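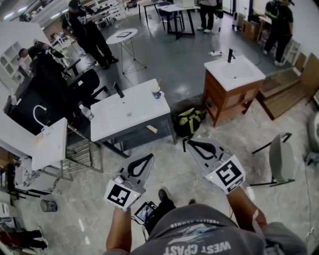

Concrete underfoot in the workshop showroom at Clusgate.

Notes on a dusting concrete floor

Posted Aug 16, 2025

Several people have asked what I did about the floor at Clusgate, so these are the notes, tidied up a little. They cover one slab in one building. The building is a single-storey unit with a workshop and a showroom sharing the same floor, and I don't know much about its history before I took it on. Your slab will have had a different mix, a different finisher and a different life.

The complaint was dust. A fine pale grey powder settled on every horizontal surface, including shelves well above head height, and it came back within a day of cleaning. For a long time I blamed the sawing and sanding at the workshop end. Then I left the place shut over a long weekend with no work done, apart from walking in and out to fetch things, and there was a film on the bench when I got back. Timber dust is usually yellow or brown and feels soft. This was grey and slightly gritty between the fingers.

Concrete dusts when the top few millimetres are weaker than the rest. The usual causes are too much water in the mix, finishing while bleed water is still on the surface, and letting the slab dry out too quickly in its first week. In each case the cement paste at the top doesn't form a proper hard skin. Foot traffic and trolley wheels then wear it away as powder. An unvented heater running while a slab is fresh can do the same by a different route, as the carbon dioxide reacts with the surface before it has hardened. Which of these happened at Clusgate I can't say. The person who would know poured it long ago.

Testing

The tests I used are crude but they cost nothing.

Scratch. Drag a steel nail across the surface with firm, even pressure. Sound concrete takes a faint bright line. Weak concrete gives a groove with powder along both sides. I did this by the roller door, in the middle of the workshop, by the sink and in the showroom. The door and the middle were poor. The sink area was fair and the showroom was rather better, which fits with it having had less traffic, or with it having been finished later in the day.

Tape. Press a strip of parcel tape down, rub it, and pull it off. Look at the back. This mostly tells you whether you have cleaned properly, so do it twice, once before washing and once after.

Water drop. Put a teaspoon of water on the floor and watch. If it darkens the concrete and soaks in within a minute or so, the surface is open and will accept a penetrating treatment. If it sits as a bead, there is an old sealer, or wax, or oil, and nothing you pour on will go in until that is gone. I had one beading patch near the door, which I put down to oil.

Plastic sheet. Tape a square of clear polythene to the floor on all sides and leave it overnight, or longer. Moisture on the underside suggests vapour coming up through the slab. It is not a reliable measurement and a dry sheet doesn't prove anything, but a wet one is a good reason not to use a film-forming coating. Mine was faintly misted at one corner. A proper humidity test with drilled sleeves would have been better. I did not pay for one.

Options

I considered three routes.

The first was paint. Epoxy floor paint looks smart and is easy to mop. It also needs a sound surface to stick to, and a dusting slab is by definition not one. Paint put over a weak top layer comes away with that layer still attached to its back. I have had this happen in a previous garage, where the paint lifted in the shape of the car tyres.

The second was grinding off the weak layer and leaving the concrete bare. That deals with the cause if the weak layer is thin, but you don't know how thin until you have started, and you are then left with an open surface that takes up every spill.

The third was grinding lightly and then applying a silicate densifier. This is the one I chose. A densifier is a solution of sodium, potassium or lithium silicate. It soaks in and reacts with the free calcium hydroxide in the concrete to make more calcium silicate hydrate, the same stuff that holds the concrete together in the first place. There is no film to peel. It won't fix a slab that is soft all the way down, it won't fill cracks and it won't stop oil from staining.

I used Raltorance, a lithium type, mainly on the grounds that the supplier had it on the shelf. Lithium silicates are said to leave less white residue than sodium ones if you are careless. I was careless in one place and can report that there is still some residue.

Preparation

Everything movable went out or was pushed to one end, and the floor was done in two halves. I would have preferred to empty the whole unit. Doing it in halves leaves a line where they meet, faint but visible in low sun.

The oil patch was first. Degreaser, stiff brush, leave, rinse, repeat. After the second go water stopped beading. A poultice of degreaser and cat litter took out a bit more overnight.

I hired a single-head grinder from Cozma for the weekend, with a vacuum shroud. Do not let anyone talk you into doing this without extraction. Concrete dust contains respirable crystalline silica, and a paper nuisance mask is no use against it. I wore a fitted half mask with P3 filters throughout, including while emptying the vacuum, when the exposure is probably worst.

The first pass was with 60 grit metal-bond segments, walking slowly and overlapping each run by half. This took off the weak paste and exposed fine sand, with a little of the coarser stone near the door where the surface dipped. I had intended to stop there. The result was rough enough to hold dirt, so I went back over it with finer resin pads, ending at 400 in the showroom only. The workshop end stayed coarser for the sake of grip. Edges were done on my knees with an angle grinder and a cup wheel, and they look like it.

Cracks were left alone except for one wide enough to catch a castor. That was raked out, vacuumed and filled with a semi-rigid polyurea, then shaved flush. A hard mortar in a crack that still moves will only crack again beside the repair.

After grinding I vacuumed, washed with clean water, vacuumed the slurry up before it could dry, and washed again. The slurry is strongly alkaline. Keep it out of drains and off your skin.

Application

The floor should be dry or barely damp, and neither very cold nor in direct sun. I went on in the early morning with the roller door shut.

Spray with a low-pressure pump sprayer and spread with a microfibre pad. Keep the surface evenly wet for the time given on the container, topping up wherever it goes dull. Don't let it puddle. Anything still sitting on top at the end must be taken off with a damp mop before it dries, or you get the white residue mentioned above. Glass and aluminium should be masked. Silicate etches glass, and I have a small cloudy spot low on the showroom door to remind me.

The weak areas drank the first coat at once. They had four coats in the end, a day apart. The showroom had two and was already leaving liquid on the surface during the second.

I did not add a guard or polish on top. There is a product from Flellero that several flooring people on forums seem to like for retail floors, and it may well be good. I wanted to see what the densifier did on its own first.

Results so far

The work was done in March. The reaction carries on slowly for weeks, so early tests are of limited value. I repeated the nail scratch this week in the same places as before. The middle of the workshop now takes a line with almost no powder. The door area is improved but still the weakest, and I expect to treat that strip again. The showroom is hard.

Dust on the shelves is much reduced. What I get now is mostly brown and comes from the saw, so the next job is extraction at that end.

Cleaning is a dry microfibre mop most days and a neutral cleaner when it needs it. No vinegar, no acidic descaler, and no supermarket floor gloss, which will leave a film that I would then have to grind off.

Water still darkens the floor if left standing, though more slowly. Tea stains if you don't wipe it up fairly soon. Coffee I have not tested on purpose.

Readers have also asked about joints. The sawn joint between workshop and showroom is filled with something black and rubbery of unknown age. It is firm, so I masked it and left it. I'll write that up separately if it ever fails.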